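Trastbridge Spares and Surplus
White disc with handle and black bracket, stock number 212

2/20/21, listed by Loretta Alcantara

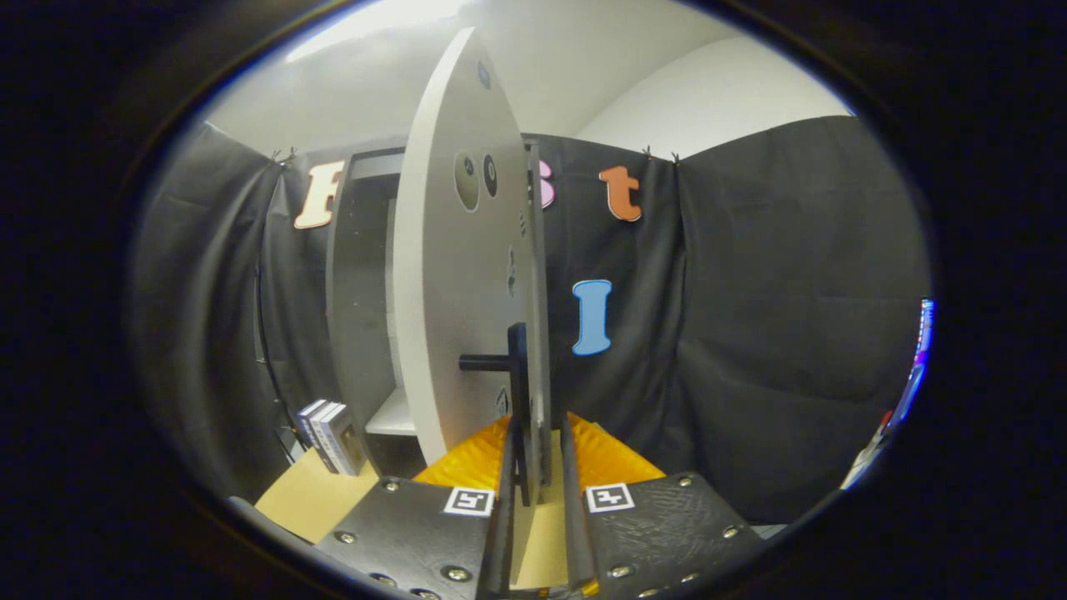 Disc seen nearly edge-on, pale face to the left, handle and bracket to the right.

We bought a mixed lot of parts from the Uvesby store when it closed its back room, and the white discs are the last of it to go on the site. They are sold singly as a disc with its handle and bracket. They came to us without paperwork or maker's boxes, so we list them by what they are and leave the use to you. Past buyers of parts from the same lot have mostly been model makers, prop hire firms and people fitting out a workshop display.

The disc is large and flat with a light grey-white face. The face has several dark markings on it, including a round grey and black circle with a smaller black oval dot beside it, and smaller marks nearer the rim. Please don't order this item if you need a plain face. We do not clean the markings off or paint over them, and we have not tested whether they can be removed.

A short black handle sticks out from the middle of the disc and meets a black bracket that runs upright along the side. We sell the three parts together and will not split them. If you only need a bracket, look at the Valente range on the fixings page, where there are several that can be bought alone.

Details
Stock number: 212
Weight, as packed: 416 g
Colour: white disc, black handle and bracket
Condition: surplus, sold as seen
Fixings: none supplied
Instructions: none supplied

Please read the condition line before you buy. We check that each disc has its handle and bracket with it, and that is all we check. We make no claim about how much load the bracket will take, so it should not be used to hold anything up overhead.

Ordering and delivery
The limit is two per customer until the end of May. After that we will lift it if any are left. Each disc is packed upright between sheets of card in its own carton. Orders are sent out within four working days – longer if you are ordering from the Gusitz list at the same time, as those parts come from our other store and we wait for them so that you pay for one delivery.

You can collect from the Trastbridge counter if you ring first. Bring your order number. Arnaldo Peixoto looks after collections and can take a disc out of its carton for you at the counter, so you can see both sides before you take it away.

Returns
Unused discs can be sent back within 14 days in the carton they came in. You pay the return postage unless we sent the wrong item. Discs that have been drilled, cut or painted cannot be returned.

If you want a closer look at the markings on a particular disc, write to us with the stock number and we will send a front view of that one.

Contact the Trastbridge counter | © 2021 Trastbridge Spares and Surplus | Back to top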